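工作笔记　Semeniuk 家屋面翻修
十二月，星期二，晚上写

早上七点半到工地，气温很低，瓦面上有一层薄霜。我们等到九点多才上去。Merkano 的吊车已经先到了，停在后院的门口，司机在车里喝茶。我跟他说先不要吊，等霜化了再说，他同意。

今天的任务是北坡。旧瓦上周拆完，木望板露出来以后，发现靠近烟囱的地方有2块板是软的，用螺丝刀一戳就进去。这个在报价的时候没有看到，因为从阁楼里面看，那里被保温棉盖住了。我给 Inna Zhuravel 打了电话，她让我先拍照，量尺寸，然后换新板，费用单独记一行。换板用了一个上午。旧钉子锈得很厉害，有几颗断在椽子里，我没有再拔，用锤子打平了。

烟囱根部的泛水是这个房子最麻烦的地方。以前的人用沥青膏糊了很多层，没有用金属。我把沥青膏铲掉，砖缝也清理了，深度大概够插进泛水片的折边。下午做了前面那一片和左边的阶梯泛水，右边还没有做。背水的那一面我想做一个小的“鞍”，把水分到两边去。Odine 的图纸上没有画这个，但是坡度是21度，烟囱又宽，我觉得不做的话，雪会在后面堆起来。明天要问 Inna 的意见，她做过的比我多。

防水卷材：檐口铺了自粘的，往上铺到超过外墙内侧的线。天冷的时候自粘卷材粘得不好，我用热风枪慢慢加热，再用压辊压。有一段我压完以后不放心，掀开一个角检查，粘住了。请后面接手的同事注意，卷材一定要提前一个晚上放在室内，不要放在车里。今天有一卷是放在车里的，打开的时候很硬，边上裂了一条小口，我把那一段裁掉不用。

中午休息的时候跟房主谈了一下二楼的天花板。去年春天漏水的那个位置在走廊，不在卧室里。走廊的石膏板有一圈黄色的印子，我用湿度计测，读数不高，说明现在没有新的水进来。石膏板先不动，等屋面做完，下过一两次大雨，再决定要不要换。

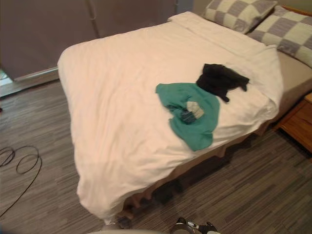
卧室，床和两个格子枕套的枕头

下午两点以后有太阳，比较好干活。开始铺金属板。Traltus 送来的立边咬合板，一共要用的长度我重新算了一遍，和订单一样。但是有7张板在边上有划痕，不深，保护膜下面看得出来。我把它们放在一边，打算用在车库后面那个小坡上，那里从地面看不到。如果房主不同意，就要退换，需要等。这件事我还没有跟他说，明天说。

固定片的间距，檐口和山墙旁边我加密了，中间按照图纸。螺丝买了一盒1,000颗的，够用。有一个问题要写下来：电动咬边机在板头的位置走不直，开始的一小段会向左偏。我先用手钳把板头咬好，再让机器走，就直了。以前在别的工地也是这样做的，可是我每次都忘记，所以这次写在本子上。

到收工的时候，北坡从山墙往烟囱方向铺完了第一段。没有铺完的地方用防水布盖好，压条钉了，风从西边来，所以搭接的口朝东。梯子放倒锁在栏杆上。

安全方面：脚手架第二层有一块踏板没有卡到位，走上去会响。我已经重新卡好，请大家早上上去之前都看一下。安全绳的锚点换到了新的位置，在屋脊，旧的那个要拆掉才能铺板。

明天要做的：
右边的阶梯泛水
烟囱后面的鞍，先问 Inna
跟房主谈有划痕的板
通气管的橡胶套，要灰色的，Merkano 送错成了黑色
檐沟的挂钩，先量坡度再装

另外，檐沟旧的落水口太小，叶子容易堵。我想建议换大一号，不过这不在合同里，要先写一个价钱给房主看。价钱我今晚算，算好夹在这一页后面。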